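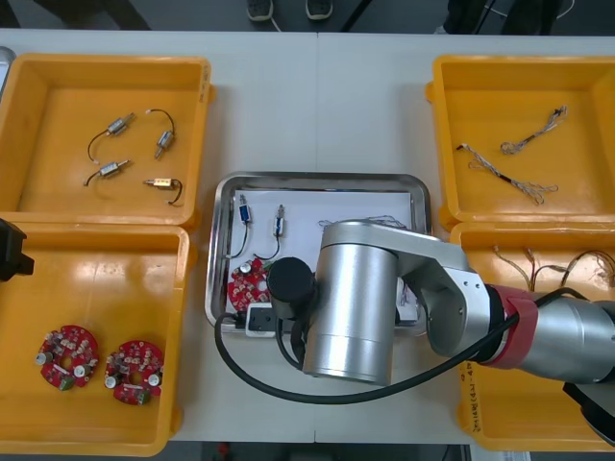

Sorting is the most underrated part of mending anything, and I say so as a woman who once kept screws, stamps and a dead wasp in the same jam jar. My conversion was to the yellow bin. Give the round red circuit boards one to themselves, give the wire harnesses another, put a steel tray in the middle, and you begin to feel like a person with a pension.

My friends in Grasside disagree. They say a proper bench should look like a burgled shed, and that time spent sorting is time stolen from soldering. I spent nearly 100 minutes last September hunting for a spring. I rest my case. 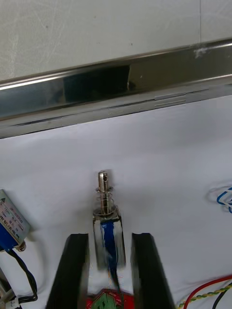 A solenoid, standing to attention on its white sheet.

A part set down alone gets looked at. In a heap it is just more heap - and heaps, in my house, are where the good pliers go to retire.

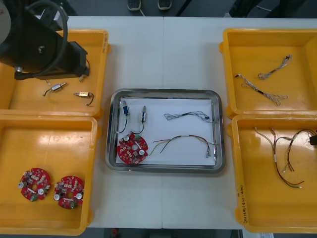
The tray with its paper lining, and the bins on either side.

The paper, I admit, is vanity. I iron nothing else.

Signe Kirkegaard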